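Gromelberg household handling set, February report to Orkier

Status: on track overall, behind on soft items, ahead on everything else. Short one this month, sorry, we are in the middle of moving storage.

Where we are

Recording for the second object group finished. 121 demonstrations kept after review for the tabletop tasks, target was 100. Kept means a reviewer watched the whole thing and the labels match what the arm does. Anything with a dropped object stays in but gets its own tag, as agreed with you at the last call. The extra ones are not a bonus exactly, we over-recorded the easy objects while waiting on the new finger pads.

Third group (kitchen drawer things) not started. Object list is final, objects are bought. Will start once the pads are on both grippers.

What changed since the January report

Switched from one object per table to small groups. Single-object recordings were too clean and the Skeltora policy learned to go for whatever stuck up from the cloth. With a few things out at once the operator has to pick the one named in the instruction, and the model gets something to be wrong about. Slower to record. Worth it in our view, numbers will come with the next training run.

Cloth stays on the table for all soft-item sessions. On the bare top the light bounced and depth was a mess near the edges of shiny packaging. Cloth has its own trouble, it bunches when a finger drags across it, so operators now smooth it flat between takes. Added to the checklist.

Instructions rewritten in plain words. Old ones were things like "acquire target at left." New ones are "pick up the calendar," "move the mitt next to the bag." Two people write each instruction seperately and we keep both versions.

Problems

Soft items. Cleaning mitts and cloths fold differently every time and the gripper either pinches one layer or shoves the whole thing along. Operators can do it but takes are long, with a lot of hovering. Hovering is bad data if there's too much of it, the policy learns to wait. We trim anything over 3 seconds of no motion and log where the cut was made.

Snack bags. Crinkly film, see-through in places, depth camera loses it. We keep the color view as the main one for these and mark depth as unreliable in the file header. Don't train on depth for bags please, even if the file looks fine.
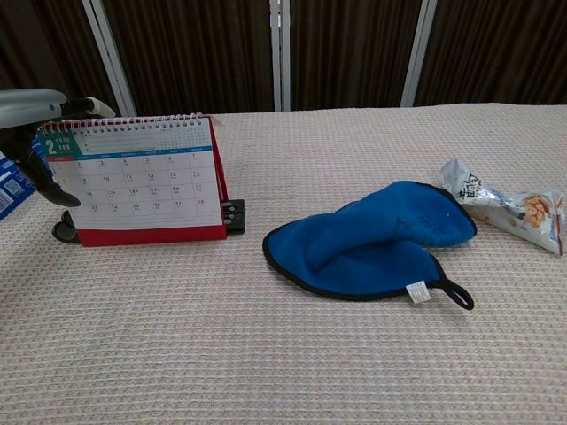

Calendars and other stand-up things. These tip. A good take comes in from the side and low, a bad one comes from above and knocks the thing over backward. We want both in the set but the split is off, too many good ones, the operators have got careful. Going to ask for some rougher approaches in the next block and label them properly as recoveries where the arm sets the object back up.

Chest camera drifts down over a long session, operators end up filming mostly tabletop. Strap replaced with a wider one. We now check the view at the start of every block and again after lunch.

Reviewing is the slow part, not recording. Backlog is down but not gone. Tripathi tool helps with the first pass (flags blank views, missing audio, mismatched clocks) but a person still has to watch each take. We'd like to talk about moving some recording hours over to review for next month, no change to the total.

Spending

Inside the plan. Finger pads came in higher than quoted, covered from the objects line, which had room. No request for more money this period. 2 gripper cables replaced, both under warranty.

Next

Pads on both grippers, then short test block before anything counts.
Start drawer objects.
Finish the soft-item takes, mitts first and then cloths.
Recovery takes for stand-up objects.
Send the first grouped batch to Skeltora for a trial run, they have asked for it twice.
Clear the review backlog, or at leats get it under a week.

Needed from Orkier

A yes or no on shifting hours to review. Also still waiting on the naming rules for the object folders, we're using our own for now and renaming later will be a pain. If the rules are not ready just tell us and we'll carry on with ours.

Sample takes are in the shared folder under the February heading, with the labels next to them. The January ones have been moved to the archive, same structure.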